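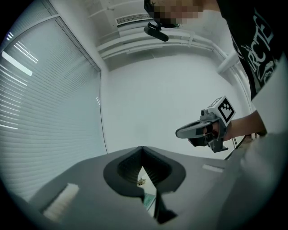 Figure 1. View from the left gripper, with the marker cube on the other gripper in sight and reflections on the glass at left.

4. What went wrong with tracking

Our project (working name Stosia) used two hand-held grippers to record demonstrations for a robot arm. The position of each gripper is worked out afterward from its own video, and the marker cube gives a second check on where the two are relative to each other.

We recorded 76 demonstrations in the Toledo room in January. When Tudor Matei ran the first batch through processing, 8 of them came back with a jump in the path. The gripper appeared to move sideways through the table and then return. In 2 cases the arm replayed the jump before we hit the stop button. It knocked over a bin but did no other damage.

We first blamed the cube. Covadonga Garrido reprinted the markers and measured them again, and the jumps were still there on the next run. We then went through 1,180 video frames from the bad recordings by hand. In most of them the glass panel with the blinds took up a large part of the view. The slats all look alike, so the software matched one slat to its neighbor. Bright reflections on the glass made it worse - they shift when the camera moves, and the software treated them as fixed points.

Changes made:

Recordings are now done facing the plain wall, with patterned sheets taped to it.
Any path with a step over the speed limit is rejected before it reaches the arm.
The first replay of every path is at low speed, with one person holding the stop button.

We have not yet tested the new setup after dark, when the reflections will be different.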